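Why I Do Not Want a Prettier Shelf

By Rosaura Giraldo

My sister-in-law Roxana Carhuamaca came to help me with the children's corner in November, and she brought fifty-two baskets. I know the number because it was printed on the invoice, and she left the invoice on my kitchen table. They were woven, all of the same colour, and each one had a small cloth cover so that the contents did not show. She put the puzzles in some and the blocks in others, and at five in the afternoon the room looked like a page from a catalogue.

For three weeks no child in my house played with a puzzle.

I have looked after small children at home for many years, first in Chambi and now here, and I have become stubborn on this subject. I believe that a toy shelf should show what it holds. I believe it should be open, low and a little ugly. The fashion of today goes in the other direction, and I would like to argue against it, with respect for Roxana, who worked hard and paid for the baskets herself.

A child of three does not read a label, and does not remember what is under a cloth. She remembers what she sees. If she sees a corner of something pink or yellow through the side of a clear bin, she will walk to it. If she sees twelve equal baskets, she will take down the first one, turn it over on the floor, and then the second one. Parents say to me that their child is messy. In many cases the child is only searching, and she has no other method than to pour everything out.

I gave the baskets back and bought clear plastic bins with lids. They cost me ninety-five for the full set, from Plukano, and two of the lids have never closed well. They scratch. They show dust. When my neighbour Eusebio came in to fix the window he asked me if I was opening a pharmacy. I accept all this. In the first week the children took out the things they wanted and left the rest where it was, and this to me is worth more than a room that is pleasant to photograph.

My second opinion is about tables. Many families have a nice shelf and then no place to put the thing which comes out of it. The table is full of letters and fruit, so the child goes to the carpet, the pieces go under the sofa, and the puzzle is finished for ever. A pale, plain table close to the shelf, with nothing kept on it permanently, does more for a puzzle than any box. I don't like patterned cloths for this reason too. A red block on a pale surface can be found by anybody, even by a grandfather without his glasses.

My third opinion will make me unpopular, and it is about quantity. Édgar Pacheco, who has the toy shop in Sirna and is a generous man, told me once that a normal home with two children has 200 toys. He said it with pride. I think it is a sad number. In my room I keep very little out, and the rest stays in the cupboard in the corridor until I change it, on the first morning of each month. The children greet the old number boards as if they were new. One boy embraced a foam cube. He had not seen it for ninety days, and it was one of four exactly the same.

Now, there is an honest objection, and Sheyla Tamayo made it to me very well. Her flat has one room for eating, working and playing. She says that in the evening she needs to not see the toys, that the colours shout at her when she is tired, and that a cover gives her the feeling that the day is over. I do not have a good reply to this. I have a separate room and she does not. I suggested a curtain in front of the whole shelf, which she can open in the morning, so that the bins behind remain clear. She tried it, and she says that it is acceptable but that the curtain is always falling down.

I would still ask parents to sit on the floor before they buy anything. From there one sees the bottom shelf very well, the middle shelf quite well, and the top one hardly at all. Most of us put the best things on the top, in the most beautiful box, and afterwards we complain that they are not used. Last month I moved the paints up and the number boards down, and I am still looking for a good place for the drums. 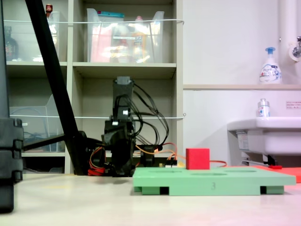
How many toys should be left out at one time for a child of three?

Six or eight are enough in most homes, if they are of different kinds and the child can reach them without help. Keep the others in a cupboard and change two or three when you see that they are no longer touched.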